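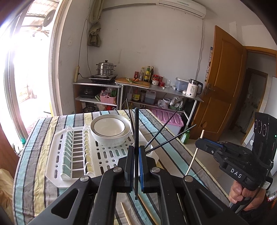
White plastic dish rack on a striped tablecloth.

42 shares | 6 comments

PEKGATE – The Pekgate Town Council voted to delay a decision on new rules for public comment after residents told members the proposed changes would make it harder for working people to be heard.

The draft would require anyone who wants to speak at a regular session to sign up by noon the day before. Speakers can now add their names to a sheet at the door until the meeting is called to order. The draft would also limit written comments read into the record to 500 words and would end the practice of letting one resident give unused time to another.

Council member Valdis Lepik, who wrote the draft, said the change was meant to help the clerk prepare the agenda packet and to keep meetings from running late. The May session did not adjourn until after midnight, and two items had to be carried over.

"We had a contractor sit in the hallway for four hours and then go home," Lepik said. "I want people to talk to us. I also want to get to the end of the agenda."

Most of those who spoke were opposed. Several said they work shifts that change on short notice and do not know a day ahead whether they can attend. Others said agendas are often revised the same afternoon, which would leave residents no chance to sign up on an item added after noon.

Blažena Halás, who lives on Flostitberg Road, gave the clerk a petition with 323 signatures asking the council to leave the current rules in place. She said she collected most of them outside the post office.

"If you add something at 3 o'clock, I should be able to come at 7 and say what I think of it," Halás said.

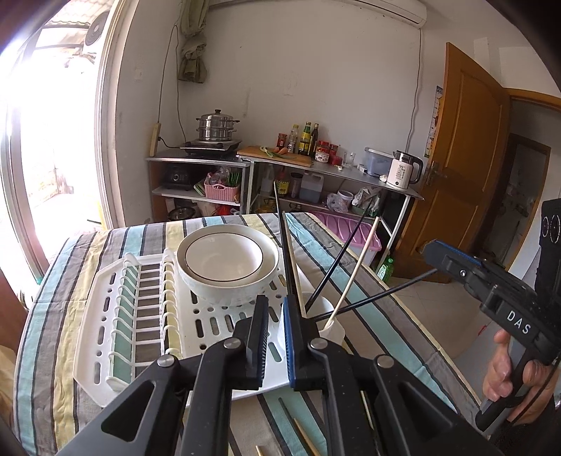 Two white bowls stacked in a dish rack.

Lepik said he would be open to an exception for late agenda items. He was less willing to drop the word limit, saying that one letter last year took 20 minutes to read aloud. The full text of any letter would still be placed in the minutes under the draft, whatever its length.

The town attorney told the council that it may set reasonable limits on the time and manner of comment, as long as the limits apply to everyone in the same way. The attorney advised against a separate section in the draft that would have let the presiding officer turn away speakers whose remarks were "repetitive." Members agreed to strike that section before the draft comes back.

The current rules were adopted in 2000 and have been changed once, when the time for each speaker was cut from five minutes to three. That limit would stay the same.

A motion to table the draft passed 5-2. Lepik voted no, saying the council had enough information to amend it on the spot. A revised version is to be posted on the town website before the October 2024 regular session, and paper copies will be kept at the clerk's window and at the library. 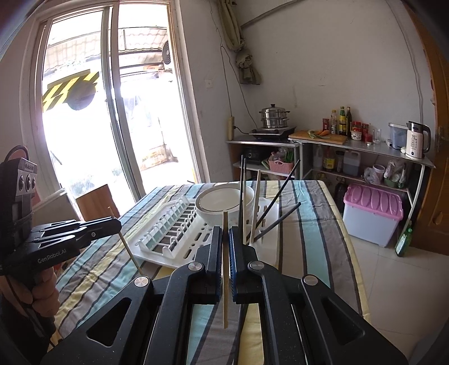 Other business

The council approved a one-year extension of the town's mowing agreement with Hrnčiar, with no change in price. The agreement covers the cemetery, the ball field and the strip along the creek.

Members also heard a first reading of a parking ordinance for Kumavia Street – no vote was taken – and set a public hearing on it for the next regular session.

Share this story | 6 comments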